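Jutero opens bookings for its spring run of regional cookery and wellbeing segments

2025-03-01

Reading time: 3 minutes

Print this story | E-mail this story

If you have ever sat down with a cup of tea in the middle of the morning and found yourself watching a cheerful presenter being shown what to do with a tin of chickpeas, there is a fair chance you have already come across the work of Jutero, the small production firm in Olham that makes short sponsored features for regional television. It has now opened bookings for its spring run, and by the sound of it the diary is filling up rather quickly.

The firm, which began life above a bicycle shop on the Usberg road and still has the same slightly alarming staircase, puts several brands together in one segment and shares the cost of the studio, the presenter and the crew between them. A place in the spring run costs £1,310, which covers a script meeting, a rehearsal and one live appearance, along with a copy of the finished piece that the client may put on its own website. An extra appearance on a second station can be added later, if there is room.

Last year the firm put out 216 segments, its busiest year so far, with a great rush of them in December when everybody wanted to talk about leftovers, party food and how to get a decent night's sleep with a houseful of relations. The spring programme will be gentler. There will be mornings given over to packed lunches, walking, simple suppers and looking after your back in the garden, and a new strand on eating well when you are cooking for one, a subject viewers have been writing in about for ages.

The biggest change is that the segments will go out from Tshabalala House, the old seed merchant's building by the canal in Olham, where Jutero has taken the whole of the ground floor. There is a proper working kitchen at one end (two ovens, and a sink that drains, which regular visitors to the old place will appreciate) and a sitting-room set at the other, so that a guest can be chopping parsley while the next one is having a microphone pinned on. The floor covers 3,000 square feet, and there is parking at the back, reached from the lane and not from the bridge. 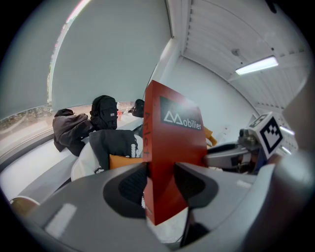
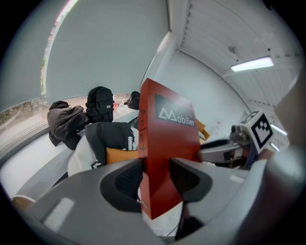

All sponsored pieces will carry a notice on screen at the start and again at the end, as they always have, and the firm says it will go on turning away products whose claims it can't check. Clients are asked to send their supporting paperwork along with the booking form, as it saves a good deal of to-ing and fro-ing in the final week. Anyone who would like to come and see how it all works before parting with any money is very welcome at one of the open mornings, where there will be coffee, a run-through of a live segment and plenty of time for questions.

The firm's free newsletter, which now goes to 2,283 readers, will carry the full list of themes as each one is settled. Booking forms can be had from the Olham office or by post, and places are given out in the order the forms come in.

Print this story | E-mail this story

Reader comments (3)

canalside_baker
We did one of these for our rye loaves and enjoyed every minute, although I talked far too fast! Do take the rehearsal seriously, it goes by in a flash once you are live.

M. from Usberg
Is the open morning only for businesses, or can viewers come along too? I'd love to see the kitchen.

Pottering
So pleased about the cooking for one strand. Please could we have some recipes that don't leave you with half a cabbage?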